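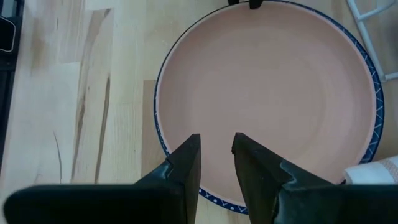 Round plate with a patterned navy-blue rim, on a wooden table.

The Lekville Office of Food and Household Services today begins its August notices on school meals, shared kitchens and food waste. The posts in this thread set out what will change for families when classes resume. Please read to the end before contacting the office, as most common questions are covered.

1/ School lunch will be served at no charge to every enrolled student in Lekville, from kindergarten through grade 12. Families do not need to apply. The income form used in past years has been withdrawn, and schools have been told to stop handing it out.

2/ The form did serve one other purpose. Some households used it to qualify for reduced bus fares and activity fees. Those programs remain in place and now have a separate one-page form, available at any school front desk and at the Wandari Street service counter.

3/ Last spring, 1,018 households answered our survey on family meals. We thank each of them. The most frequent request was for a longer lunch period. The second was for meals that children would recognize from home.

4/ On the first request: the lunch period in elementary schools will be extended by four minutes. We recognize that many parents asked for more. Bus schedules limit what can be done this year, and the office will raise the matter again when the transportation contract is renewed.

5/ On the second: Itzel Solís, Director of Menus, has worked with school cooks to add dishes suggested by families. The fall menu includes lentil soup with lemon, chicken and rice, black bean stew, baked fish with potatoes, and a vegetable noodle dish. Fresh fruit will be offered daily.

6/ "Parents sent us recipes written on the backs of envelopes, and we read all of them," Ms. Solís said. "Some could not be made for a full cafeteria. A good many could, with small changes to the salt and the cooking time."

7/ Allergy and dietary records do not carry over from last year. Parents and guardians must submit a new record, signed by a health care provider where a medical condition is involved. Religious and vegetarian requests need only a parent's signature. Records received after the first week of classes will be processed in the order they arrive.

8/ Turning to shared kitchens. The community kitchen on Song Avenue will reopen to residents following repairs to its ventilation system. Hours are 7 a.m. to 8 p.m. Bookings are made in two-hour blocks. A household may hold no more than two blocks per week.

9/ Residents who booked before the closure and lost their dates will be offered first choice of the new blocks. They will be contacted by letter. Those who have moved should send their new address to the service counter so that the letter reaches them.

10/ The kitchen supplies pots, baking sheets, knives and cutting boards. Users bring their own ingredients, towels and storage containers. Food left in the refrigerators past the end of a booking will be labeled and held overnight, then discarded.

11/ Small food businesses may use the kitchen during evening blocks under a separate agreement. Applicants must hold a current food handler card. Haris Jafri, who manages kitchen licensing, will hold an information session at 6 p.m. on the opening evening. Registration is not required.

12/ On food waste. Kitchen scrap collection will be extended to the Bollach neighborhood, including apartment buildings. A total of 252 buildings will receive shared bins. Building managers have been sent a placement plan and may ask for one change to it at no cost.

13/ Accepted: fruit and vegetable scraps, bread, rice, pasta, coffee grounds, eggshells, meat, bones and plain paper napkins. Not accepted: plastic bags of any kind, including those marked compostable, as well as liquids, cooking oil and pet waste.

14/ We received several questions about the compostable bags. The processing site that serves Lekville cannot break them down in the time allowed, and loads that contain them are turned away. Residents may line their pails with newspaper or use no liner.

15/ Kitchen pails are available free of charge while supplies last. The office has 400 on hand for the first distribution. One pail per household, please. Bring any piece of mail showing a Bollach address.

16/ Benedikt Haberkorn, who oversees collection routes, asks residents to set bins out by 6 a.m. and to keep the lids fully closed. Overfilled bins will be tagged the first time and left in place the second time.

17/ Notices are being printed in English, Spanish, Arabic and Chinese. Rania Tazi and Guangming Jiang of the language access team will answer questions by phone in Arabic and Chinese from 9 a.m. to noon on working days. Interpreters for other languages can be requested one day ahead.

18/ Correction to post 8: the two-block weekly limit applies to household bookings only. Schools, congregations and registered clubs may hold up to three blocks per week, subject to space. The booking page has been updated.

19/ Replies to this thread are read during office hours. For account or address matters, please use the service counter or the phone line, and do not post personal information here. The full fall lunch menu will be posted on this account once school principals have confirmed their serving times.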